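October 29, 2018

Ticket 161 - Pradell posts some receipts twice
Reported by: Chak-lun Hsueh, Edanham stores
Status: resolved, watching

Problem as reported

When we receive small parts into Pradell with the barcode scanner, some lines go in at double the quantity. I received one pack of 1000 M3 washers this morning and the stock screen shows 2000. The packing slip is right and the purchase order is right. The receipt history has two lines with the same time on both, down to the second. It doesn't happen on every item. Receiving by typing the part number has been fine so far.

I have backed the extra quantity out by hand for the washers only. Please tell me if I should leave the others alone until you've looked at them.

Small parts go to drawer locations, larger boxes go to shelf locations. I have only seen the problem on drawer locations. The drawer labels were reprinted in August when we moved over from the old numbering. 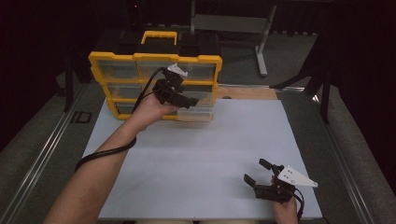

Drawer organizer at the Edanham bench.

Added by Chak-lun Hsueh: tried a different USB port, no change. Restarted the PC, no change. Logged in as another user, no change. Typed the drawer location by hand instead of scanning it and the receipt posted once. Scanned the same location and it posted twice. I can make it happen every time with drawer 27.

Also tried the spare scanner from the shipping desk. Same part, same drawer, posted once. So it could be the scanner, but our scanner reads shelf labels with no trouble and I don't want to buy a new one if it's a setting.

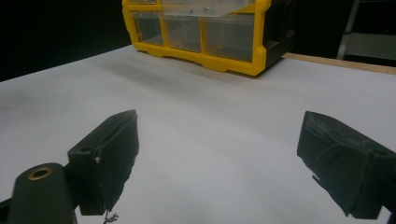

Kai-wen Kong
Application Support, Gutach office

Thanks, the test with the spare scanner helped. Please leave the other doubled lines alone for now, I need them to compare.

Step 1. Checked the receipt log on the server. Both lines come from the same PC and the same session. The server is getting two separate post requests, so this is not a display problem and the stock figure really is wrong.

Step 2. Asked Brøndum to receive a test item to a drawer location. They are on the same Pradell version with the same label template. Posted once. Repeated with a shelf location, posted once.

Step 3. Had Chak-lun open Notepad and scan a shelf label, then a drawer label. After the shelf label the cursor moved down one line. After the drawer label it moved down two. The spare scanner moved down one line for both.

Step 4. Looked at the label types. Shelf labels at Edanham are Code 39. The drawer labels printed in August are Code 128, to fit the narrower strip. The Edanham scanner has Enter set as a suffix for all codes and a second Enter set for Code 128 only. I can't tell from here when the second one was set. Pradell takes the first Enter as "accept location and post." The second one lands on the Post button again before the form clears.

Step 5. Sent the page of setup barcodes. Chak-lun scanned "clear suffix, Code 128" and then "save." The Notepad test now gives one line for both label types.

Step 6. Received a test item to drawer 27 in the training company. Posted once. Repeated on the live company with a real delivery. Posted once.

Clean-up

I've run a report of receipts at Edanham with matching part, location, quantity and time since the new labels went on. Chak-lun has the list. Check each line against the packing slip before reversing it - two real packs received together could look the same on the report. Use reason code "receipt error" and put this ticket number in the note field. Do not use a stock adjustment, it will leave the purchase order showing too much received and accounts will be asked to match an invoice that never comes.

Reorder points were not changed, but anything with a doubled receipt may have missed its reorder. Please run the shortage report again after the reversals are in.

Reply from Chak-lun Hsueh

Washers were already fixed by adjustment, before I read the above. Should I undo that and do it the other way?

Reply from Kai-wen Kong

Yes please. Put the adjustment back first, then reverse the second receipt line. The quantity should finish at 1000, less anything issued today.

I have asked Pradell support whether the Post button can be disabled after the first press. No answer yet. Leaving this ticket on watch until the reversals are done.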